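Wrist cams and shiny stuff: Bellis vs Pilo fingers

torvic_k
Been running the two-arm table with the Pilo fingers on both sides for a few weeks and put 226 pick attempts in the log. Phones are the worst item by far. The glass reflects whatever is above it and the polished stone underneath does the same, so the segmentation can't settle on an edge. The case rim is the only thing it finds reliably.

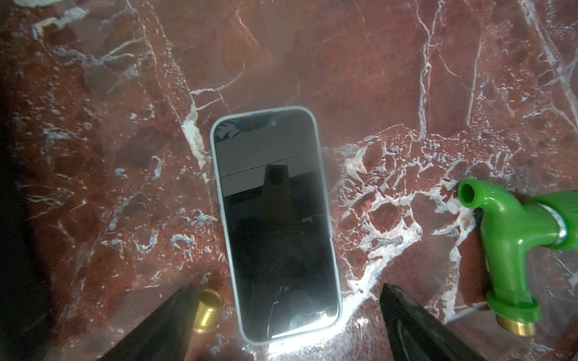 Wrist view over the phone, brass fitting on the left, green hose connector on the right.

Is anyone getting better results with the Bellis fingers, or is this a camera problem?

mudflap663
Camera problem. I'd lock the exposure before buying anything. Auto exposure chases the glare on the glass and everything else shifts with it.

gantry_owl
Disagree. Exposure helps but wide fingers hide too much of the item at close range. I went to the narrower Bellis set in October and the small brass parts got a lot easier. Phones about the same.

We use cookies to improve your experience on this site. By continuing to browse you accept our cookie policy. Accept | Manage settings

torvic_k
Exposure was on auto, yes. Locked it at 10 ms and the rim is steadier. Cable is the other thing I'm testing. The closed fingertips hold a thin white cable fine when it hangs straight, but I want the second arm to take it lower down, and depth on a white cable is poor.
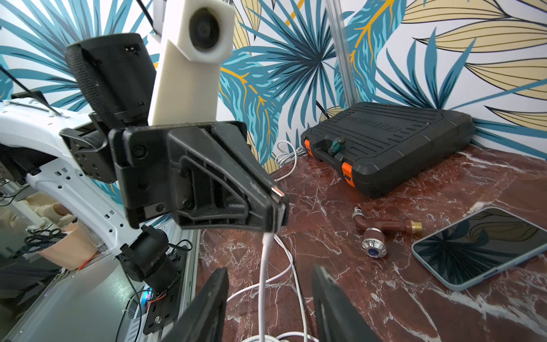

Cable in the left gripper, seen from the right wrist. Valve and phone on the marble behind.

mudflap663
What controller? Gostbridge had a timing lag between arms on the old firmware. Two-arm cable work was hopeless on it for me.

torvic_k
Trernbridge, current firmware. Both arms on one clock.

gantry_owl
Then I'd leave the controller alone. Put a matte mat down and rerun the same items. You can't compare fingers on a surface like that.

mudflap663
Or keep the marble. Real counters are shiny. If it only works on a mat I don't see what the numbers are worth.

gantry_owl
Fine for a final test – not for picking between two grippers.

torvic_k
Will do both, 600 picks on each surface, and post the log. Does the Bellis set need the adapter plate or does it bolt straight on?

gantry_owl
Adapter plate. Longer screws too, the ones in the bag are short.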